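On Keeping Household Records

September 24, 2025

It has been the practice of this blog to set out, once a year, the arrangements by which our household keeps its papers. Readers have asked for an update to the February post, and the present entry replaces it in full.

The earlier system, adopted when we moved to Plurnavham, relied on a single cabinet with 14 folders. It served us adequately for several years. It has now been retired.
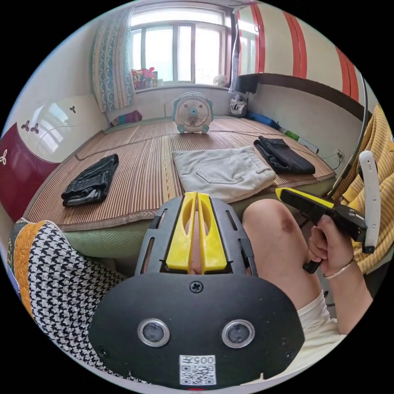
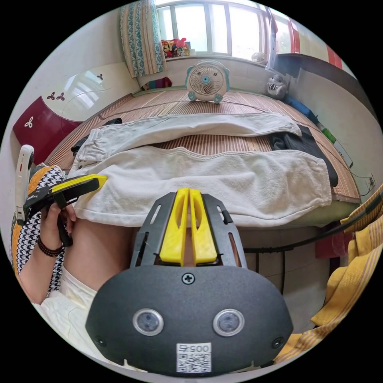 The difficulty with the cabinet was one of classification. A receipt for the repair of the boiler could properly be placed under Repairs, under Heating, or under Insurance, and in the course of the last review it was found that all three had been used. When the insurer requested proof of service, the search took most of an evening and produced two copies of the wrong invoice. My husband, Pieter Modise, had proposed a change on more than one occasion, and it is only fair to record that his proposal is substantially the one adopted.

Papers are now filed by year and, within each year, by the date on which they were received. Subject headings have been abolished. A bound register is kept at the front of each box, in which every paper is entered on one line with its date, its sender and a short note of what it concerns. To find a document, one reads the register. The current register runs to 332 entries, and reading it from start to finish takes less time than opening the old folders did.

Certain papers are exempt from this arrangement. Birth and marriage certificates, the deed to the house, passports and the two wills are held together in a separate box with a lock. Copies of the wills have been lodged with Eduard Urban, our attorney, who also advised that the key should not be stored in the same room. His advice has been followed.

On the question of how long to keep things, opinions in the family differ. Tax papers are kept for eight years in this house, a period chosen by us for our own comfort. Anyone setting a rule for their own household should ask a qualified person what applies where they live. Utility bills are kept until the following year's bill for the same month has arrived, so that the two may be compared. Warranties are kept for as long as the appliance remains in the house. The warranty for the Keskinen washing machine was discarded in error, and a replacement copy has been requested from the store.

Personal letters are outside the scope of the register. My late aunt, Elmarie Mofokeng, left 577 of them, mostly from her years in Surnar, and they arrived tied in bundles according to some order of her own. I have not disturbed the bundles. My cousin Refilwe Mokgethi has asked to read them over the winter, and they will be sent to her in two parcels, the second to follow when the first has been returned.

A word on digital copies. We scan the papers in the locked box and nothing else. A reader, Oluwatosin Briggs, wrote to recommend scanning everything and shredding the originals. The suggestion was considered with care. I find, however, that I do not look at scanned papers again, while I do look in the boxes, and the present arrangement will therefore stand for another year.

The boxes themselves are plain gray board with metal corners. Three are in use and one is held in reserve. Labels are written in pencil on the short end, as the ink used previously had faded on the side facing the window.

Comments on this entry remain open. Questions about the layout of the register may be sent by email, and a blank page will be supplied to anyone who asks for one.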